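Print this article | E-mail this article

3.2 Collection of demonstrations

Demonstrations were gathered by teleoperation at two benches, both fitted with a Batosura arm and a wrist-mounted colour camera. Operators worked in blocks of 168 episodes, after which the arm was re-homed and the camera calibration repeated. In total 3,491 episodes were kept. An episode was discarded if the operator released the controller before the end signal – a fault traced in March to the Zarkico handset firmware.
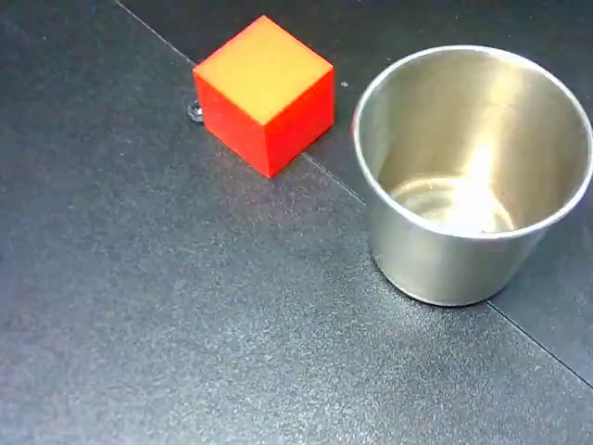 Figure 4. Cube and cup on the work surface.

Start positions were drawn from a uniform distribution over the reachable area, with no attempt to keep objects away from joins or fittings. We followed Åberg and Lillier in treating the bench as part of the task. The seam between the two panels in Figure 4 was therefore left uncovered, and its slanting line gives the policy a strong edge that has nothing to do with either object. Reflections inside the steel cup were likewise not masked. Labelling of grasp and release was done by Ustyna Tymoshchuk using the recorded joint torques, with colour frames consulted only where the torque signal was unclear.

We use cookies to remember your reading preferences. Accept | Manage settings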